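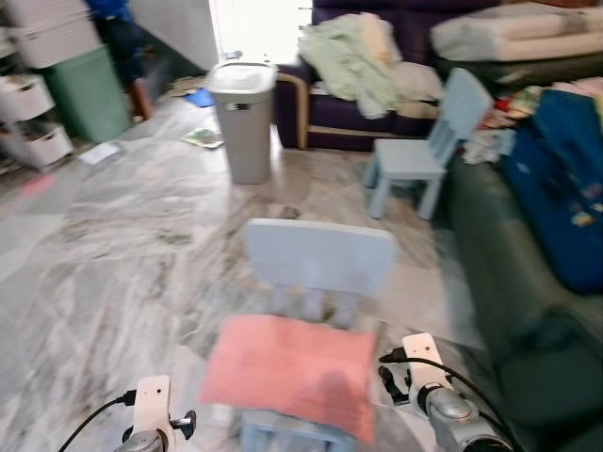
**mapplebeck_b:** Do those cooling scarves do anything once it gets past 90? They help for maybe 20 minutes, then you're wearing a damp rag.

I'm saying this as somebody who bought 2 of the Serell ones. Also tried their "breathable" maxi dress. It's polyester. I read the tag.

**hokuswood_gal:** Mine stays cool way longer than that. Did you soak it overnight like the card says?

**mapplebeck_b:** Overnight, in the fridge, the whole routine. Still a rag by the time I got to the farmers market.

**kcropper:** Depends where you live, Beryl. Dry heat, they're fine. In Birkett the air is soup and nothing dries, so nothing cools. I wear a loose linen shirt and quit caring how wrinkled I look.
Kelly

**hokuswood_gal:** Linen makes me look like an unmade bed, sorry. And the Serell dress has more than 1000 good reviews, so somebody likes it.

**mapplebeck_b:** How many of those got a free dress?

**pesto_knees:** I'd take cheap cotton over either one. Old sundress, flat sandals, hair up. My sister swears by the scarf but she also wears jeans in July, so I don't trust her on weather.

**hokuswood_gal:** Cotton shows every drop of sweat!! Hard no for work.

**kcropper:** Navy doesn't show it much. Gray is the bad one.

**mapplebeck_b:** I have a navy one somewhere. Will try it, but I'm not expecting to be comfortable before September.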